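About Zirnitz

Zirnitz checks letters, calls and job offers for people who suspect someone is after their money. Olga Ibarra and Iara Maldonado started it after Olga's uncle paid 544 pounds to release a parcel that never existed. His bank was polite. The police gave him a reference number.

We are a small firm and we charge for our time: 15 pounds for a first look, 29 if we have to ring people or dig through company records. You may well wonder why you should trust a website that asks for money to tell you who is asking for your money. Good. Ring the office before you pay us anything, and ask as many awkward questions as you like.

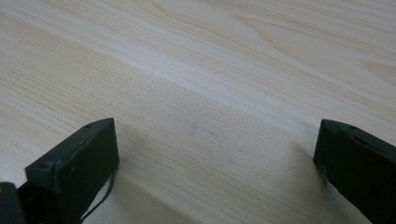
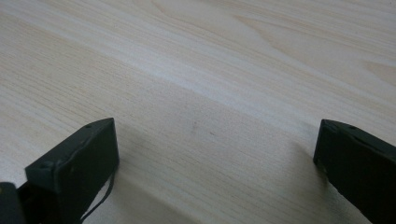 Most of what we see is old tricks with new names on them. Last August it was Korano, a "recovery agent" that promised to win back stolen savings for a fee up front. Before that came the Zapata prize draw. The paperwork is often handsome, and we give that no more weight than the grain in a pale wooden tabletop: pleasant to look at, no evidence of anything. We want to know who owns the account and who answers the phone.

We can't get your money back, and we doubt most people who say they can. What you get is a plain written opinion, normally by Friday if your papers reach us on Monday. Sometimes it says we don't know.

Iara takes calls until four. Ivo, our office dog, takes none.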